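# About Londmont

Londmont is a night school for people who want to write better letters. We mean the kind that go in an envelope, although a fair number of our students arrive wanting help with an email to a landlord and stay for the rest.

We have been at it since 2000, which was by general agreement the worst possible year to open a school of letter writing. The bank manager who looked over the plan asked whether there was a computer side to the business. Mavis Pruitt, who founded the place, told him there was a typewriter. He lent her less than she'd asked for, and she has kept his letter explaining why. It gets used in the second week of the beginners' course as a sample of how to say no in four paragraphs when one would have been kinder.

## How it started

Mavis spent most of her working life answering complaints for Rosero, a mail-order company that sold curtains, slipcovers and, for one unlucky stretch, live rosebushes. She read angry letters all day and wrote calm ones back. Somewhere in there she noticed that the people who got what they wanted were rarely the angriest, and that most of the others had buried the one useful sentence on page three, underneath a history of their dealings with the curtain trade.

When Rosero closed its letters desk and replaced it with a telephone menu, she was given a clock and a handshake. She rented a room over Bajwa, the fabric store on the corner, and put up a card in the window that said LETTERS TAUGHT. The first term brought in 10 students. One had misread the card and believed it was about reading. He stayed too, and was better than most of us by Christmas.

We're still over the fabric store. The stairs are steep, and the room smells faintly of new cotton, which visitors tell us is charming and which the staff stopped noticing long ago. There's a side entrance with an elevator for anyone who would rather skip the stairs. Ring the lower bell. The upper bell has never been connected to anything.

## What we teach

The beginners' course runs for 10 weeks in the fall and again after New Year. It starts with thank-you notes, because they're short and almost everyone is behind on them. From there we go on to requests, apologies, news, and bad news. Complaints come near the end. Students always want them first, and we've learned to make them wait.

After that you can pick your own trouble:

- **Condolence.** The smallest class and the one people put off longest. We read a great many real ones, donated by families, and we write very short ones.
- **The Long Letter.** For people with a friend or a sister far away and a habit of saying "nothing much going on here." There is always something going on.
- **Complaints and Claims.** Mavis's own class. She plays the company, and she's very good at it. Bring water.
- **Love letters.** Offered in February, and again in late spring for those who needed longer to think.
- **Letters to the Editor.** We cap it at 200 words per letter and one letter per student per week. Before the cap we had a gentleman who ran to chapters.

We don't teach calligraphy. We get asked most weeks. Your handwriting is fine if the mail carrier can read it, and if the mail carrier can't, we have an evening on that in September, with practice sheets.

We don't write letters for you, either. People do ask, sometimes with cash in hand, and once with a pie. We kept the pie and sent him to the beginners' course.

## How a class goes

Doors open at 6:30 and we start at 7, or whenever the kettle allows. The first half is reading. Someone brings a letter, with the names blacked out if need be, and we go through it aloud and slowly. Hearing a letter read by a stranger will tell you more about it than any amount of red pencil. You find the place where you were showing off. So does everybody else, but they're generally decent about it, knowing their turn is coming.

The second half is writing, by hand, in quiet. No phones on the table. We used to collect them in a basket at the door, but that led to several people taking home the wrong phone and learning things, so now they just go in your coat.

At the end of the night you put your letter in an envelope, address it and stamp it. Stamps are in the dish. Whether you mail it is up to you. There is a mailbox outside at the foot of the stairs, and we would guess it has seen more pacing than any other mailbox in the county.

We don't give grades. There is a certificate, which Mavis types herself, and which has had the same spelling mistake in it since the beginning. Former students have asked us not to fix it.

## The people

Mavis still teaches two nights a week and reads every application. She'll tell you she is retired. She has told us so every spring for years, usually while handing out the fall timetable.

The rest of the teaching staff are former students, apart from one former mail sorter, who knows more about bad addresses than anyone alive and teaches the envelope class. There's a court clerk, a hospice nurse, and a man who wrote instruction booklets for a living and is still recovering from it. None of us set out to teach letter writing. It isn't the kind of thing people put down on a form at school.

Our office is open in the afternoons and consists of a desk. If you phone, you may be asked to write in. This isn't rudeness. Well, it's a little bit rudeness, but we do answer every letter we get within 3 days, and the phone can't say the same.

## The Skeloten

Anyone who has been near the school will mention the Skeloten sooner or later, so we might as well explain. It's our student magazine, printed once a term. It was supposed to be called The Skeleton, after Mavis's rule that every letter should have bones before it has a hat. The first cover came back from the printer with the letters swapped around. We had paid for a full run, and nobody in a school of writing wanted to be the one to admit to the proofreading. The name has stuck.

It prints letters by students, sent and unsent, and a column of the best opening lines of the term. The all-time favorite is still "Dear Aunt, you were right about the boat." The current issue is free at the school and in the fabric store downstairs, next to the zippers.
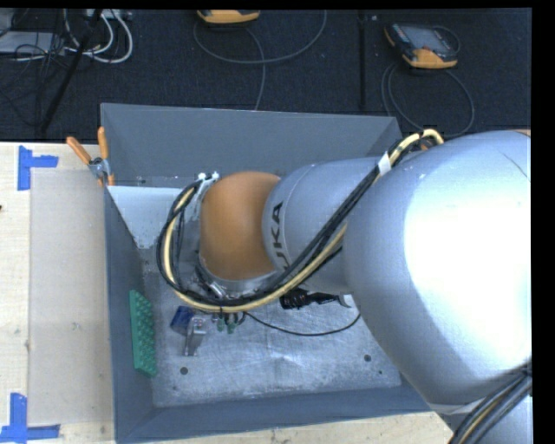

Back issues can be borrowed but not bought, except for the third one, of which we have boxes. It had a long article on semicolons and didn't move.

## Does anyone still write letters?

This is the question we get at parties. The honest reply is that plenty of people don't, and then something happens to them. A parent dies, or an old friend gets sick, or a grandchild moves abroad and turns out to like getting mail. A text message will do for a lot of life. It does less well in a shoebox in the closet, to be taken out 20 years on and read at the kitchen table.

We have nothing against machines, computers or the modern world in general. We have a website, as you see. It was built by a student in exchange for the Long Letter course, and he thinks he got the better deal. What we'd say is that a letter takes up an hour of your evening, and the person at the other end can tell.

Last year the school turned out 61 graduates. The year before was fewer, on account of the plumbing.

## Fees and places

Fees are on the courses page. They go up a little every other year, and we apologize in writing each time, in a letter that the apology class helps draft. If the fee is a problem, say so when you apply. There's a fund for it, started by a former student who won a dispute with an airline and didn't care to keep the money. You won't be asked for proof. A sentence or two will do, and we promise not to correct it.

To apply, send us a letter. Tell us who you'd like to write to and what's been stopping you. One page is plenty. We're not judging the style, whatever Mavis may say, and typing is allowed.

If you'd like to look in first, visitors are welcome on the opening night of any term. Bring a pen that works. We do have spares, but they came with the room.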